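Kitchen Talk > Knives, Boards and Prep > Red onion for a crowd, how do you dice it?

kastville_kate
Original poster

Hi everyone, long-time reader and not much of a poster. Every March my street in Kastville does a big potluck and I've been handed the bean salad again, which means red onion, and a lot of it. My mother always cut hers by holding the onion in her hand over the bowl and crisscrossing it with a paring knife, and I did it that way for years until I nicked my thumb one too many times. Now I use a board like a grown-up, but my pieces come out every size you can think of, from crumbs to great big flaps, and the salad looks like I did it in the dark. What do you all do? I'd love to hear about boards and knives too, as mine are both pretty tired.

Zervas_Deli_Dad
Posts: 456

Welcome, Kate! I worked a deli counter in Burnville when I was young and onions were the new kid's job, so I've done my share. Cut the onion in half from top to root, peel it, and lay the flat side down. Leave the root on! That little knot holds everything together while you work. Make your cuts lengthwise toward the root without going through it, then turn your knife and slice across. The pieces fall off in cubes all by themselves, or near enough. Some people make a couple of horizontal cuts in the middle too, with the blade flat to the board. I was taught that way and I still do it.

plumpudding
Posts: 146

I have to disagree with you on the horizontal cuts, Dad, much as I enjoy your posts. An onion is already in layers, so what are you cutting that nature didn't cut for you? All it does is point a knife at your palm. I angle my lengthwise cuts a little toward the center as I go around the outside and they come out plenty even. My sister-in-law does it your way and I can't watch.

Zervas_Deli_Dad
Posts: 456

Well, the layers run flat near the top and bottom but they stand up at the sides, and that's where you get the long pieces. Try one half each way sometime and put them next to each other. I will give you that it's not a cut for a dull knife or for somebody in a hurry.

Christos Tzanetos

Dull knife is your whole trouble, Kate, I'd bet on it. When the edge is gone it slides on that papery purple skin and crushes the onion, and then you cry on top of it. I sharpen mine on a stone before any big cooking day. As for the board, I like wood, and a big one, so the diced part can sit off to one side while you go on to the next half. Mine has gotten scratched up over the years and I rub some oil in when it looks thirsty. My wife wants me to replace it and we have agreed to stop discussing it.

kastville_kate
Original poster

Oh, this is all so helpful, thank you! Christos, I went and tried my knife on a tomato after reading your post and it just sort of leaned on it, so that answers that. There's a man at the hardware store who sharpens and I'll drop it off before I buy anything new. I did an onion tonight with the root left on and it was already much nicer (I skipped the horizontal cuts, sorry Dad, I'm a chicken). Does anybody soak theirs? My neighbor says raw red onion is too strong for her.

plumpudding
Posts: 146

Cold water for the time it takes you to do the rest of the vegetables, then drain it well and pat it with a towel. It takes the bite off and keeps the crunch.

kumudum_kitchen

I'd go with a splash of vinegar and a pinch of salt over water, if it's going into a bean salad anyway. Water takes flavor away and you just pour it down the sink! The vinegar turns the onion a lovely bright pink, and you can use it in the dressing afterward. My kids pick the onion out of everything else I make and they will eat it this way.

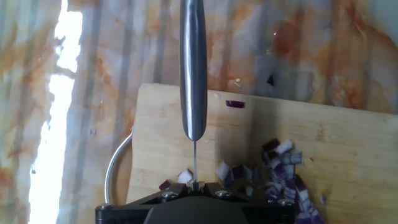 kastville_kate
Original poster

One more before I let you all go. Can I dice the onion the night before, or does it have to be the same day?

Zervas_Deli_Dad
Posts: 456

The night before is fine. Put it in a jar with a tight lid and keep it in the fridge, or the butter will taste like onion by morning. Leave it out of the salad until the day of the potluck, and give it a rinse first if it smells strong when you open the jar.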